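Workshop Tips: Door Opening in Simulation

These notes cover the lever handle task in the household set. They assume the planner is Gallardo, the scenes come from Brarngate and the robot is a two-arm model with parallel grippers. Most of it carries over to other planners with the setting names changed.

Set the frames first

Give the handle its own coordinate frame and make it a child of the door, with the origin on the pivot of the lever. The door frame should have its origin on the hinge line. If either is placed by eye, the gripper will follow an arc that the handle does not, and the error grows as the door swings. Check it by turning the door through its full range with the robot switched off and plotting the handle position. The points should lie on a clean circle.

Do not assume the head camera is level. Log the camera pose with every image and apply it before fitting planes. A plane fitter that expects upright walls will happily label a tilted door as floor.

Approach

Split the approach into 2 moves. The first is a free-space move to a standoff point, with full collision checking against door, wall and frame. The second is a straight line to the handle at low speed, with finger-to-handle contact allowed and everything else still checked. Leave the idle arm in the collision model. People take it out to save planning time and then wonder why the elbow has gone through the robot's own body.

Cap planning at 200 milliseconds for the straight move. If no answer comes back in that time, go back to the standoff point and pick another wrist angle. A longer wait seldom helps.

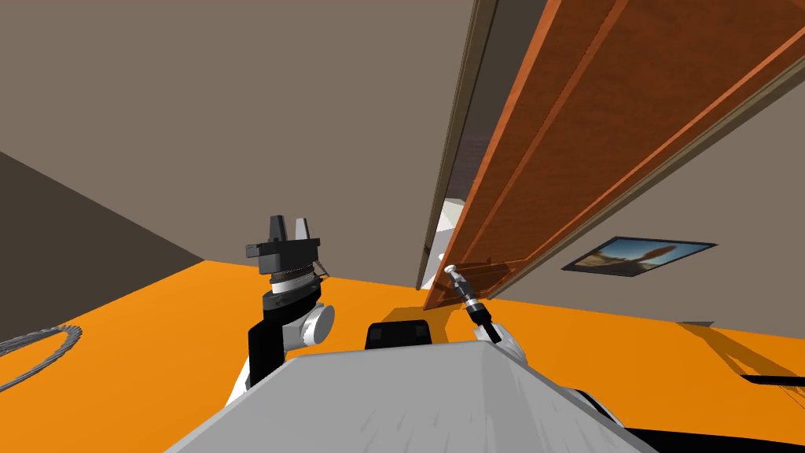
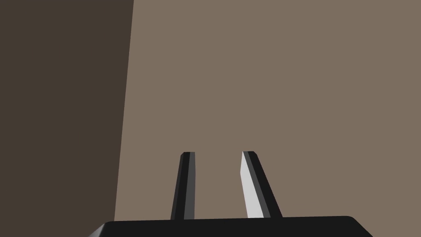 Brarngate door scene: first, the room view with one gripper up at the lever handle; second, a hand view with nothing between the fingers.

Hand view checks

Plain surfaces give a feature tracker very little to hold on to. Mask out the fingers before tracking, or their edges will win every time and the tracker will report that the hand is standing still. The mask can be drawn from the joint readings, so there is no need to train anything for it. Grow it by 8 pixels to cover small errors in calibration.

Use finger width as the grasp test and treat the image as a second opinion. Closed to the stop means a miss. Closed to the known handle thickness, with steady force, means a grasp. Anything between the two should be logged and retried.

Turning and pulling

Run the lever turn under force control about the pivot, and hold the other directions soft. Start the pull only when the latch state reads open. In Brarngate the latch is a separate joint and has to be added to the watch list by hand; the default list leaves it out.

If the door jitters, halve the physics time step before touching the gains. If it still jitters, look for overlapping collision shapes between the door edge and the frame. A small clearance on the collision shape cures most cases and does not show in the rendered image.

Logging

Keep joint states, commands, contact pairs and both camera streams on one clock. Clillard will replay them together if the time stamps match. Billen needs them exported as separate files, with the same start time in each header. Allow 2,000 runs before comparing two settings, and keep the random seeds with the results.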